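Ticket: Scanned letters out of order, dates swapped after import
Product: Granditeo (family archive, desktop version)
Opened by: Snežana Vlachou
Handled by: Iñaki Vidal
Status: Solved, one item left open
4 comments

Problem as reported

I have been scanning my grandparents' letters and putting them into Granditeo by correspondent and date. There are 67 letters in the Bornilholm folder, nearly all written by my grandfather to his sister between the time he left home and the time she joined him. Last week I imported the whole folder again after moving to a new computer. Now the timeline is wrong. A letter he wrote in December shows up in the spring, ahead of the one it answers. Some envelopes have come loose from their letters and sit at the end of the list with no date at all.

I did not change anything by hand. The scans themselves open fine.

First reply (Iñaki Vidal)

Thanks for the clear report. Please send me three things: the date format set on the old computer, the date format set on the new one, and the small index file that sits next to the scans. Don't run the import again yet. A second import will add duplicates and make the list harder to sort out.

Reply (Snežana Vlachou)

Old computer: day first. New computer: month first, I never touched it. Index file is attached. I also see that the letters dated after the 12th of any month are in the right place. Only the early ones are wrong. 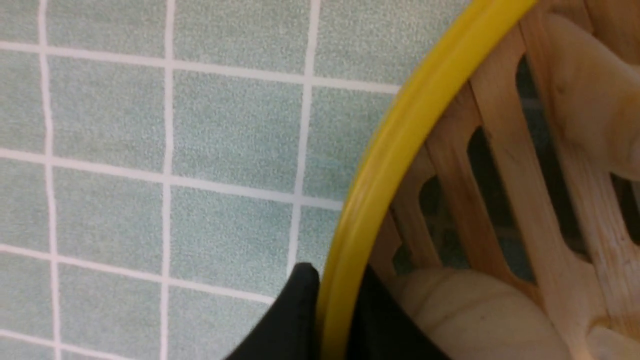
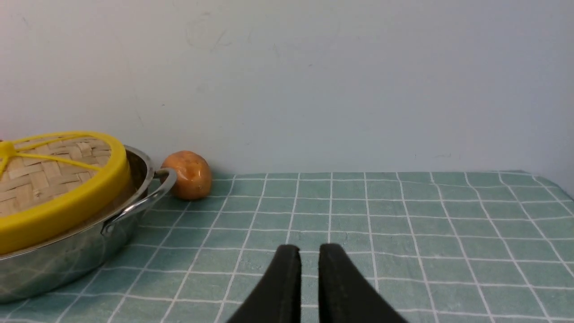
Page last changed: 04/09/2023

Findings

The index file explains most of it. Dates were saved as plain numbers with the day first. The new computer read them with the month first. When the day was 12 or lower, the program took it for a month and swapped the two. When the day was higher, that reading was impossible, so it fell back to the right one. That matches what Snežana saw.

The envelopes are a separate matter. On the old computer they were linked to the letters by file path, and the path included the old user name. The new computer has a different user name, so the links point nowhere.

Steps taken

1. Made a copy of the whole folder on an outside drive.
2. Removed the new import from the program. The scans stay on disk when you do this.
3. Opened Settings, then Dates, and set the reading order to day first. Restarted.
4. Imported the folder again with "Use index file" checked.
5. Opened Tools, then Repair Links, and picked the new location of the scans.

After step 4 the December letter went back to its place behind the one it answers. After step 5 all the envelopes were attached again except 5.

Reply (Snežana Vlachou)

The order is right now. I went through it against my aunt's handwritten list and every letter agrees. Of the envelopes still loose, most have a postmark I can read, so I can attach them myself. One is addressed to the Valtonen boarding house and has no letter in our box that I know of. Should I leave it where it is or make an empty record for it?

Reply (Iñaki Vidal)

Make an empty record and put the envelope in it. Use the postmark as the date and check "Date from envelope" so it isn't taken for the date of writing. If the letter turns up later you can add the pages to the same record and nothing has to be moved.

For letters with no year on them, type the year in square brackets. The program sorts them as usual but shows the brackets, and your relatives will know that it's your reading — the letter itself doesn't give it.

Reply (Snežana Vlachou)

Done. One more thing. The carbon copies are marked as duplicates of the letters he sent, and the program wants to merge them. I don't want that. In two of them he added a few lines by hand to the copy he kept.

Reply (Iñaki Vidal)

Don't merge. Open the copy, choose Relation, and set it to "Kept copy of." Both stay in the list and the warning goes away. The match score is 100 on a few of yours because the check only looks at the typed text and skips handwriting. I have passed this on to the people who look after that part.

Still open

Place names. "Rekach" is spelled three ways in the letters, and the map shows it as separate towns. There is no way to join them in this version without changing the transcripts, and Snežana wants those left as written. A request for alternate spellings has been added to the list. This ticket will get a note when there is something to try.

Shares: 5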